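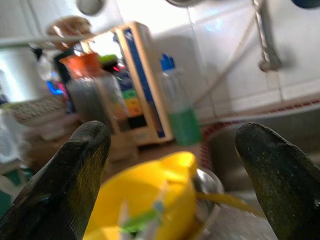 Bedcombe – December

I've been washing dishes by hand for most of my adult life (old apartment, tiny kitchen, no hookup for a machine), so I have opinions about drying racks. Strong ones. I've had the wire kind that rusts at the feet, the bamboo kind that goes fuzzy and gray, and a silicone mat that smelled like a pond by the end of its first summer. So when the Zeleke two-tier rack went on sale at Grindstead for 40 dollars I bought it that same evening, and I've used it every single day since.

Let me get the bad part over with first. The instructions are terrible. There's one folded sheet with a drawing of the finished rack and some arrows, and the arrows for the side rails point at a hole that does not exist on my rack. I put the left side on backward, took it off, put it on backward again, and finally got it right by ignoring the sheet completely. It took me 40 minutes and a cup of tea. You don't need tools, though, and once the top shelf clicks in it stays in.

Now the good stuff! The bottom tier has real spacing between the plate slots. My old rack was built for some kind of imaginary thin plate, and my everyday ones (heavy stoneware from Uvitz, bought secondhand and chipped all over) would only go in every other slot. On the Zeleke they stand up straight next to each other and don't clack when I walk across the kitchen. Pasta bowls are trickier. They lean, and if you put a big one at the end it slowly works its way toward the edge, so I keep mine in the middle.

The top tier is for cups and glasses, and it tilts a little toward the back. I thought that was a mistake in my assembly but no, it's in the drawing. Mugs drain much better that way and you don't get that little puddle sitting in the bottom of each one. Tall glasses are fine too. Wine glasses I wouldn't trust up there, I still dry those by hand and complain about it.

The drip tray has a spout that swivels in 3 positions, and this was the thing I was most excited about. My sink is on the left and almost every rack I've owned assumed it was on the right. It does drain, but slowly, and you have to tip the tray yourself once a day or water collects in the far corner. I've folded a dish towel under that end and now it mostly takes care of itself. The tray slides out from the front, so you can rinse it without unloading the plates – I wish I'd had that years ago.

The silverware cup hangs off the side on two hooks and it's too shallow. Forks are okay. Anything longer, like a ladle or the good spatula, tips it forward and then the whole lot ends up in the sink. I moved mine to the short end where it's braced against the wall and that helped.

No rust yet on the feet. I check them like a nervous parent. The coating has one scratch where I dropped a cast iron lid on it, which is my own fault.

Would I buy it again at full price? Grindstead has it back up to 104 dollars now and no, I would not, that's silly money for a dish rack. At the sale price, yes, and I'd get the wider one if you have the counter for it. I measured mine 2 times and I'm still short by a thumb's width.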